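We use cookies to remember your language and to measure page visits. Accept | Settings

Steel Tray Service: Frequently Asked Questions
Skuretbridge Catering Supply

Which trays do these answers cover?
The open rectangular stainless steel pans with rounded corners and a rolled rim, sold under the Imeten name. Lids are ordered separately.

How should trays be set out on a pastry counter?
In a single row, with the serving plate in front of them. Staff should be able to point to any tray without reaching over another. A wider gap in the middle of the row is acceptable.

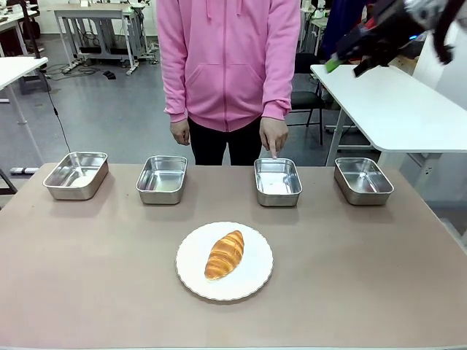
Do the trays have to line up exactly?
No. A tray turned a few degrees holds the same load. Straighten the row before service if guests will see it.

Can a croissant go straight onto steel?
Yes, once cooled. Warm pastry on bare steel collects condensation underneath and the base softens. Use a liner, or plate single pieces. 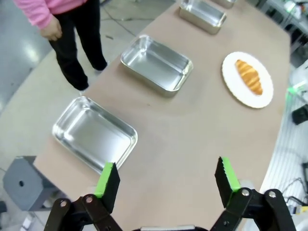 Croissant on a gold-rimmed plate, beside the tray row.

How many trays does one person manage?
We plan for four per attendant. With 6 or more, add a second attendant or split the row between two tables.

How are trays cleaned?
Wash in hot water with mild detergent, rinse, and dry at once with a soft cloth. Do not use steel wool. Hard water leaves spots if trays air-dry; wipe these off with diluted vinegar, wait 30 seconds, and rinse.

Can trays be stacked?
Yes, when clean and fully dry. Stack no more than 30 high.
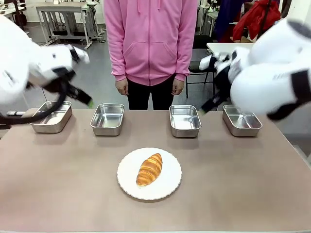 Hadiza Nwosu writes that her stacked trays stick together after washing, and asks whether a sheet of paper between them would help. It does. Parchment works, and so does a dry cloth.

Share (6) | Comments (1)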